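앵무류 사육·영양 관리 연구보조원 및 가정 사육 참여자 모집

플란둠(Plandum) 조류사육연구실
공고 구분: 연구보조원(계약직) 채용, 가정 사육 참여자 모집
접수 상태: 접수 중

플란둠 조류사육연구실은 소형·중형 앵무류의 펠릿 전환 급여와 체중 변화를 조사하는 과제를 수행한다. 본 공고는 연구실 내 사육동 근무자와, 자택에서 기르는 개체의 급여 기록을 제출할 참여자를 함께 모집하기 위한 것이다. 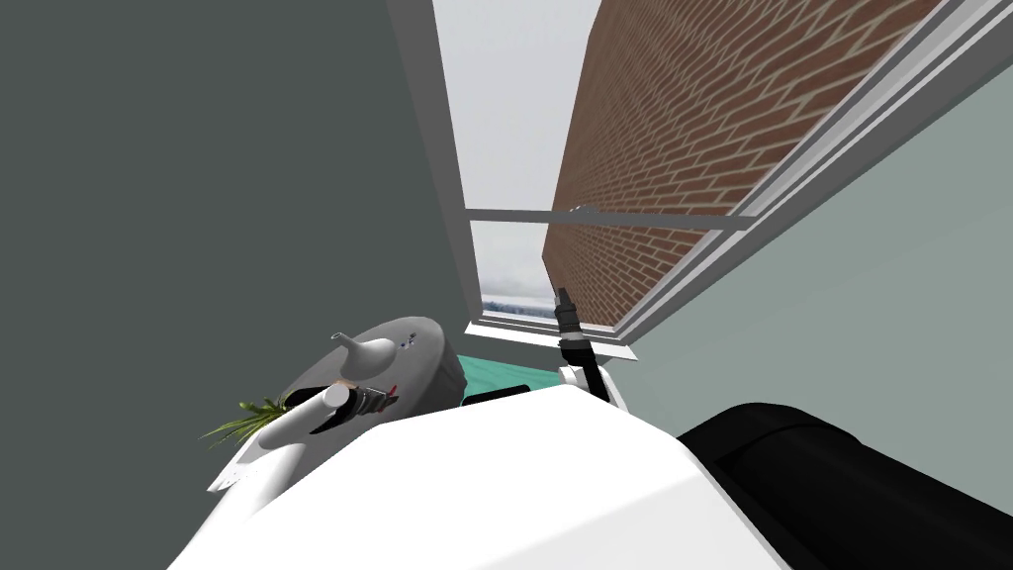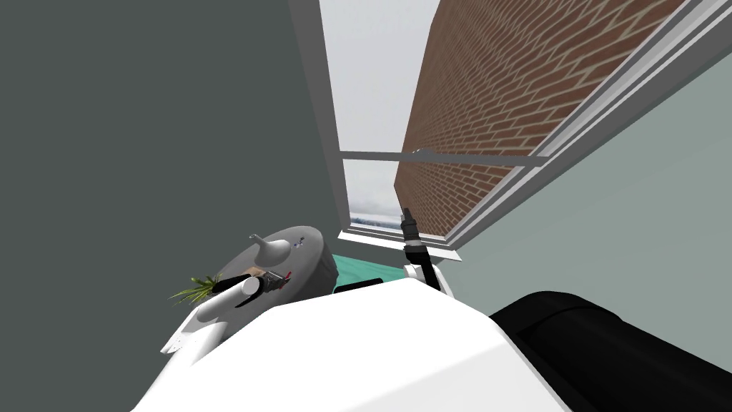 1. 과제 개요

과제명은 '씨앗 위주 급여 개체의 펠릿 전환 과정과 체중 유지'이다. 대상 종은 사랑앵무, 왕관앵무, 모란앵무, 코뉴어류이며 대형 앵무와 핀치류는 포함하지 않는다. 사육동에서는 104마리를 관리하고, 가정 참여자 쪽에서는 93가구를 선정한다. 두 집단의 기록 양식은 동일하다. 총괄은 Roswitha Holzer, 가정 참여 부문 담당은 Yatziri Xolalpa이다.

급여 사료는 Turnness 배합 펠릿 한 종으로 통일한다. 기존 씨앗 사료는 전환 일정표에 따라 비율을 낮추며, 채소류는 허용 목록 안에서 급여할 수 있다. 기록 입력에는 Fledier 프로그램을 사용한다. 프로그램은 휴대전화와 데스크톱에서 모두 작동하며 사용료는 연구실이 부담한다.

2. 연구보조원 채용

2-1. 담당 업무
- 개체별 아침 공복 체중 측정 및 입력
- 사료 계량, 잔량 회수 및 칭량
- 급수기 교체, 횃대와 바닥재 청소
- 배설물 상태 관찰 및 이상 개체 보고
- 사육동 온도·습도 기록
- 가정 참여자가 제출한 기록의 누락 항목 확인

체중 측정은 0.1g 단위 저울로 하며, 측정 순서는 사육장 번호를 따른다. 측정값이 전일 대비 기준 폭을 벗어나면 같은 저울로 한 번 더 측정하고 두 값을 모두 남긴다. 개체를 손으로 잡는 작업은 보정 교육을 이수한 사람만 할 수 있다.

2-2. 근무 조건
- 근무 시작: 오전 7시
- 근무 종료: 오후 4시 (휴게 1시간 포함)
- 주 5일 교대 근무, 휴일 근무 포함
- 계약 기간: 9개월, 평가 후 연장 가능
- 수습 기간: 첫 한 달
- 급여: 내부 규정에 따르며 면접 시 안내
- 작업복, 마스크, 장갑 지급

2-3. 지원 자격
- 축산학, 동물자원학, 수의보건 계열 전공자 또는 조류 사육장 근무 경력자
- 스프레드시트 기본 기능 사용 가능자
- 깃털 먼지, 곡물 분진에 대한 알레르기가 없는 사람
- 자택에서 조류를 사육하는 경우 별도의 방역 서약서 제출 필요

파우더다운이 많은 왕관앵무 구역에서는 근무 시간 내내 마스크를 착용해야 한다. 호흡기 질환 이력이 있으면 지원서의 건강 항목에 기재한다. 해당 항목은 구역 배치를 정할 때만 참고한다.

2-4. 우대 사항
- 앵무류 보정 경험
- 이유기 개체 관리 경험
- 영문 사료 성분표 판독 가능자
- Bachmann 계열 환기 제어반 조작 경험

3. 가정 사육 참여자 모집

3-1. 참여 요건
- 대상 종을 한 마리 이상 사육 중일 것
- 개체 나이가 만 1년 이상일 것
- 현재 급여량의 절반 이상이 씨앗 사료일 것
- 산란 중이거나 투약 중인 개체가 아닐 것
- 최근 조류 진료 병원의 검진 결과를 제출할 수 있을 것

한 가구에서 여러 마리를 기르는 경우 사육장이 분리된 개체만 등록할 수 있다. 합사 개체는 개체별 섭취량을 구분할 수 없어 제외한다. 나이를 정확히 모르는 개체는 분양 시기와 다리 고리 정보를 적고, 판정은 담당자가 한다.

3-2. 참여자가 할 일
매일 같은 시각에 체중을 재고 사료 투입량과 잔량을 입력한다. 잔량은 껍질을 분리한 뒤 잰다. 씨앗 껍질이 섞인 상태로 재면 섭취량이 실제보다 적게 계산된다. 배설물 사진은 주 1회, 흰 종이를 깐 상태에서 찍어 올린다. 간식은 종류와 양을 별도 칸에 적는다. 아보카도, 초콜릿, 카페인 함유 식품, 양파는 어떤 양이라도 급여하지 않는다.

3-3. 중단 기준
시작 체중에서 10% 이상 감소하거나, 하루 동안 먹지 않거나, 깃을 부풀린 채 바닥에 머무는 행동이 보이면 전환을 즉시 멈추고 이전 사료로 되돌린다. 그다음 진료 병원에 연락하고 담당자에게 알린다. 중단한 가구도 그때까지의 기록이 유효하며 지급 물품은 반납하지 않는다.

3-4. 제공 사항
- 참여 기간 중 사용할 펠릿 전량
- 디지털 저울 및 저울용 횃대
- 시작 시점과 종료 시점의 검진비 (상한액은 안내문 참조)
- 종료 후 개체별 체중·섭취량 기록표

4. 제출 서류

연구보조원: 이력서, 자기소개서(자유 양식), 최종 학력 증명서, 경력 증명서(해당자).
가정 참여자: 참여 신청서, 검진 결과 사본, 사육장 정면 사진, 현재 급여 중인 사료의 성분표 사진.

파일은 PDF로 제출하되 사진은 JPG도 받는다. 파일명은 '부문_성명' 형식으로 한다. 제출 서류는 선발 절차가 끝나면 파기한다.

5. 선발 절차

연구보조원은 서류 심사, 면접, 사육동 실습 평가 순으로 진행한다. 실습 평가는 반나절이며 사료 계량과 기록 입력을 본다. 면접자는 면접 전 이틀 동안 다른 조류 사육 시설에 출입하지 않아야 한다.

가정 참여자는 서류 확인 후 전화 면담으로 선정한다. 종별 인원 배분이 있어 요건을 갖추어도 선정되지 않을 수 있으며, 이 경우 대기 명단에 등록된다. 과제는 10월에 시작한다.

6. 접수 및 문의

접수는 플란둠 홈페이지의 모집 게시판에서 받는다. 방문 접수와 우편 접수는 하지 않는다. 신청서 상단의 과제 번호란에는 452를 기입한다. 채용 문의는 게시판의 '채용' 항목, 가정 참여 문의는 '가정 사육' 항목에 남기면 담당자가 오전 10시부터 오후 5시 사이에 답변한다. 개체의 질병 상담은 문의 범위에 포함되지 않으므로 진료 병원을 이용한다.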